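Feb 13, 2019

Wikora Shorts Is Back, and I Already Have a Favorite

Well, the Wikora short film weekend has its lineup, and I've been grinning at my laptop all morning. The programmers got 1483 submissions this time (I don't know how anyone watches that many films and stays married) and they've picked 48 of them, all under 20 minutes. I've seen a handful on screeners so far, and there's good stuff in there, plus one very long six minutes about a lighthouse that I'll keep quiet about.

The one I keep going back to is Voris, the second short from Seo-ah Min. You may remember her first, Ji, which played the late slot two festivals ago and had a bunch of us standing around in the parking lot afterward arguing over the ending. I was on the "she never got on the bus" side, and I still am!

Voris is quieter. It's the name of a town, or maybe just of a train stop, and a woman goes back there to clear out the house she grew up in before the new owners show up. She has one night. Her brother is supposed to help and mostly makes phone calls in the yard. There's hardly any music, and most of the talking happens in the kitchen, with the two of them on opposite sides of the room and the lights half off. I've watched it twice and I caught a whole extra story in the phone calls the second time around. 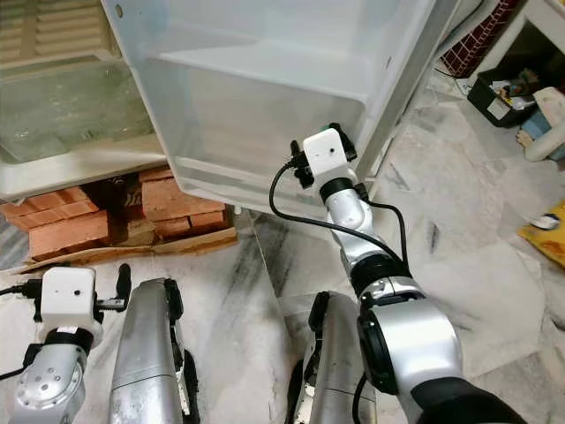 Seo-ah Min told me by phone that she wrote the brother's part last, after a first draft where the woman was alone the whole time and, in her words, "just sighed at furniture for 18 pages." She said the shoot took nine nights in July, and that the two leads had never met before the first one, which she liked so much that she dropped the rehearsals she'd planned. She's working on a feature now and wouldn't tell me a thing about it except that it has a dog.

Money for Voris came through Fundden, the online pledge site, where up to 50 people chipped in. Their names are all in the end credits, and they go by pretty fast, so if you're one of them, have your phone ready.

Voris plays in the second program on opening night, right after the animated block, and again the next afternoon with a Q&A. Tickets for single programs go on sale next week and passes are already up on the Wikora site. The afternoon show is in the small room, the one with the bad armrests and the great sound, so I'd grab that one early. I'll post my notes on the documentaries once I've gotten through the rest of the screeners.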